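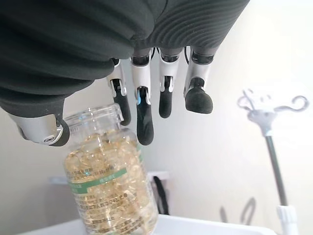 **Kyriaki Vasilakis**

# jistov-grasp

Recordings and notes from the Jistov build, a five-fingered hand on a secondhand arm, put together at the Sirnside shared workshop. The dataset holds 908 short episodes of picking up, moving and putting down household objects. The camera sits at the wrist, so the fingers come into view from the top and the object is usually below them.

Last change: 18th September. Episodes recorded before July used a different camera mount and are not included.

## What is in the repo

- `episodes/` - one folder per attempt, with video, joint positions and a text label
- `calib/` - camera and joint zero files
- `sleeve/` - the pattern for the fabric cover, as a printable page
- `tools/` - the scripts I use for trimming and checking

Labels are `grasp`, `slip`, `miss` and `abort`. I set them by hand after watching each clip. If a clip was unclear I marked it `abort`.

## The objects

Most are things from my kitchen and bathroom shelves. The softgel bottle is clear plastic with a green band, and it is used with the cap off. It causes more trouble than anything else in the set:

- The depth estimate lands on the capsules and misses the plastic in front of them.
- The open neck is a poor place to grip. Aim for the shoulder or lower.
- A full bottle and a half-empty one need different grip settings. Both are in the set and the folder name says which.

Please don't eat anything that has been used in a test. I keep those bottles in a separate bin.

## Hardware notes

The four fingers and the thumb have metal upper parts and black tips. The tips are wear items. I have replaced 2 sets so far and the part number is in `calib/tips.txt`.

The sleeve is dark gray fabric, pulled over the top of the hand. It keeps lint and sleeve buttons away from the cables. It also sags toward the camera after a while and takes up the top of the picture, so pull it back up before a long session. The trimming script does not correct for this.

Arm control runs on Plornis, my own fork of an older motion package. You need the `tsolakis` branch for the thumb. On the main branch the thumb closes before the fingers are in place and pushes bottles over.

## Running the playback

1. Install the packages in `requirements.txt`.
2. Run `python tools/play.py --episode 69`.
3. Press `n` for the next clip and `q` to quit.

Episode 69 is a good first check - it is short and has both a slip and a second try. If the joint plot lags behind the video, delete the cache folder and start again.

## Known problems

- The right-hand side of the view is often out of focus. Don't use it for background work.
- Pale walls and a white work surface throughout. A model trained on this alone will probably do badly on a dark bench.
- Almost all attempts come from above. Side grasps are on the list.
- Timestamps drift in long episodes. `tools/resync.py` fixes most of it.

## License

Data and sleeve pattern are free to use with credit. The scripts are MIT. Open an issue if a label looks wrong, and give the episode number.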